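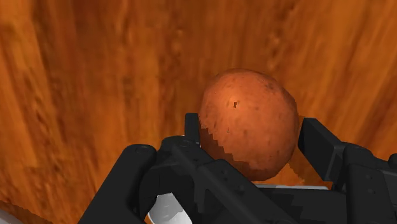 Una patata sobre una superficie de madera.

La patata temprana vuelve a la plaza de Bradomau, y vuelve con ganas. El mercado de productores abrió el 14 de junio de 2022 su temporada de verano con 9 puestos dedicados solo a este tubérculo, y a media mañana ya costaba encontrar sitio para dejar la bici.

La gran novedad es la Arska, una variedad de piel fina y carne amarilla que la cooperativa Kahraman ha cultivado este año por primera vez en la ribera. Las lluvias de mayo retrasaron el arranque, pero el resultado es estupendo: sabor a mantequilla y una textura que aguanta la cocción sin deshacerse. «Teníamos muchas dudas con el suelo, que aquí es pesado, y la planta ha respondido de maravilla», cuenta Hipólito Herrera, agricultor de la cooperativa, que llevó 200 kilos a la plaza y vendió casi todo antes del mediodía.

También hubo cocina en directo. Zübeyde Sönmez, al frente de la casa de comidas Jovbridge, preparó la Arska de dos maneras – cocida con piel, aceite y sal gorda, y en una ensalada tibia con cebolleta y eneldo que voló en minutos. Su consejo para casa es empezar siempre con agua fría y no pelarla nunca. «La piel es lo mejor que tiene», insistía mientras repartía platos. 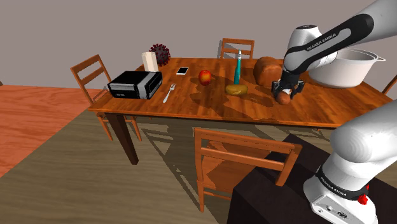
Mesa de comedor de madera con cuatro sillas.

Quien se haya quedado sin probarla tiene más ocasiones. Jovbridge la incluye desde ya en su menú de mediodía, y el mercado repetirá cada semana hasta que se acabe la cosecha, con bolsas de 2 y 4 kilos. Habrá además un taller gratuito de conservación para aprender a guardarlas a oscuras y lejos de las cebollas – muy recomendable si se piensa comprar en cantidad. Las inscripciones se hacen en el puesto de Kahraman, junto a la fuente.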